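Setting up a capsule coffee corner on a small table

A capsule machine takes up little room, and most of the trouble people have with one comes from where it stands and what is kept next to it. These notes are for a plain table with one machine, a glass, a tray and a stand for capsules. The same arrangement works on a counter.

Placing the machine

Put the machine toward the back of the table and leave the front clear. Check the lever before you settle on a spot. It needs free space above it to open all the way, so a wall shelf directly overhead is a nuisance. Leave a hand's width at the water tank end so the lid comes off without moving the machine.

Keep the cord behind the machine and away from the drip tray. If the outlet is on the wrong side, turn the table around before you reach for an extension cord.

Tray and capsules

A shallow tray beside the machine gives you somewhere to set a spoon or a used capsule. Pick one with a raised rim and rounded corners, which wipe out easily. Ours goes to the left of the machine, on the spout side. The capsule stand goes to the right.

A wire stand lets you see what is left. Refill it when you are down to the last 2 capsules and keep the rest in a closed box in the cupboard.
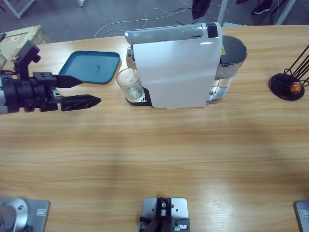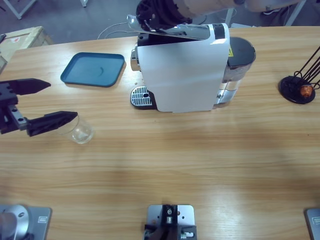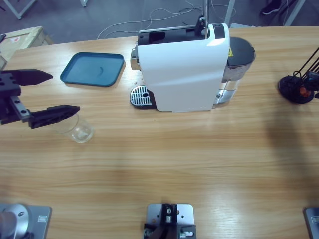
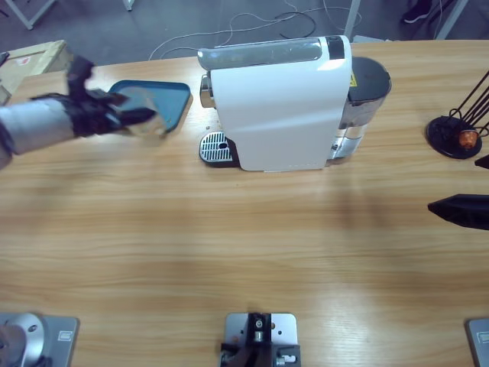
White capsule machine, teal tray to its left, wire capsule stand to its right.
Photos: Maksym Romaniuk / Ulten

Water

Fill the tank with fresh water in the morning and pour out what is left at night. Rinse the tank and its lid under the tap once a week. If you see a cloudy line on the plastic, wipe it with a soft cloth and a little dish soap, then rinse twice.

Descale when the manual says to. In our kitchen in Skirnthorpe the water is hard and the job comes up every 34 days. Put a bowl under the spout, run the descaler through, then run two full tanks of plain water.

Drip tray and grate

Lift the grate off and empty the tray before it fills. Slotted metal grates hold dried coffee along the edges of the slots, and an old toothbrush gets it out. Dry the grate before putting it back.

Coffee spots and crumbs collect on the wood beside the drip tray. Brush the crumbs off first, then wipe along the grain with a cloth that is barely damp. Wiping crumbs around with a wet cloth scratches the finish.

Glasses

If you brew into a glass, use one made for hot drinks. Set it in place under the spout before closing the lever. A glass that has gone cloudy can stand in warm water with a splash of white vinegar for half an hour.

Next page: Storing filters and loose coffee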